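Since April I am a patient at the Pallero dental clinic, and I want to write down one opinion before it becomes weaker. I think a dentist should give the full price of a treatment on paper before the first appointment for it, and the patient should take this paper home for a night.

My case is small. I had a cracked molar, and the first clinic, Sundaram, told me in the chair that I needed a crown. The price was $2,735. My mouth was numb on one side and I said yes with my hand. Later I learned that this amount did not include the temporary crown or the second X-ray. I canceled, and I lost my deposit.

At Pallero they gave me two pages. A crown was one choice, and a large filling was the other, for $1,025 less. Under each one they wrote how many years it usually lasts and what can go wrong. I read it at my kitchen table with a dictionary, because "margin" and "post" are words I knew only from other places. I chose the crown in the end – the more expensive one – and I was calm about it.
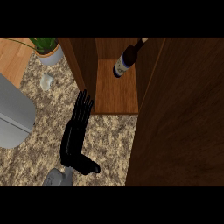

Some dentists say that a written plan takes too much time. Mine needed around 16 minutes to prepare, the receptionist told me. I don't think this is much for a thing which I will chew on for years. Others say that the plan can change when the tooth is open. Of course it can, and then they can write this also: "if we find decay under the old filling, add this amount."

I also do not like the payment plans that are offered in the same minute as the diagnosis. A person with pain will sign for 17 months of payments and read it later.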